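Fomham workshop plans for a second pair of arms

The Bitwood workshop in Fomham has started planning its next round of robot buying, and there's a real buzz about it. The team wants 2 more arms, which would give them a second bench and let them run longer sorting and handling jobs with everyday things like pens and crayons. 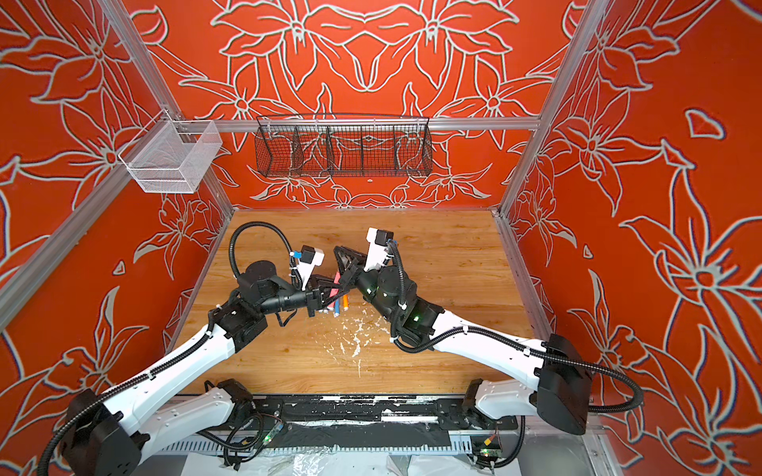

The money side has been worked out with unusual care. Each arm is priced at 3899, and the plan spreads the cost over 3 payments, with the first falling in May. Grippers are listed on their own line, and so are spare fingers, cables and wrist cameras, all the small stuff that tends to creep up on you halfway through the year!

Lazăr, the supplier, has offered to hold the price until the bench is ready. A rival quote from Uvby is still on the table, and the team likes its longer cover on the joints. 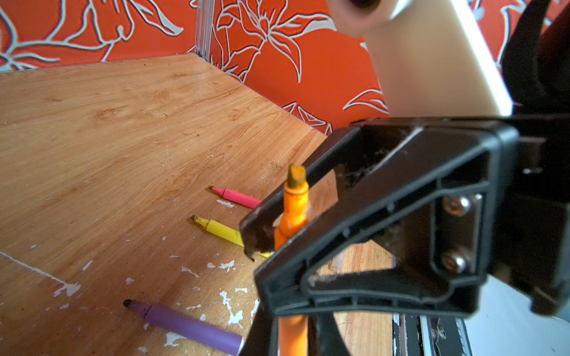

A gripper holds an orange marker upright at the workshop bench.

Space is the other big question. Bitwood's building went up in 1955 and the back room needs new sockets before anything can be bolted down, so an electrician's visit has gone into the budget too. It's lovely to see a small place plan this thoroughly, right down to the baskets and the power strips. 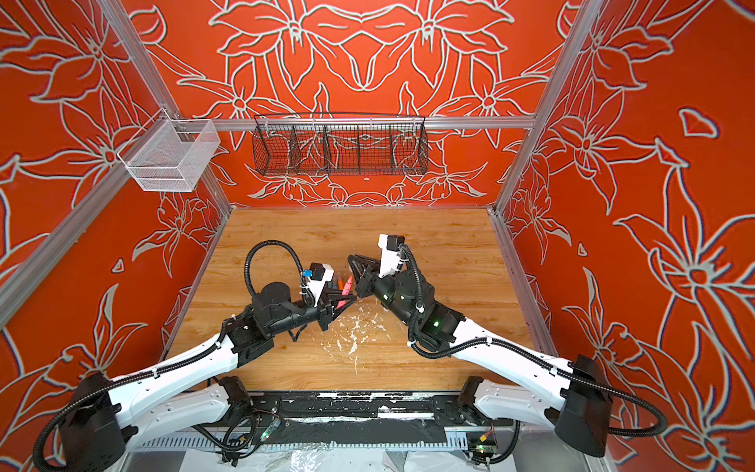
Will the workshop have to close while the new bench goes in?

The current bench stays open throughout, and the new one will be fitted in the evenings, after 6.

Orders go out once the sockets are done and the team has picked between the two quotes.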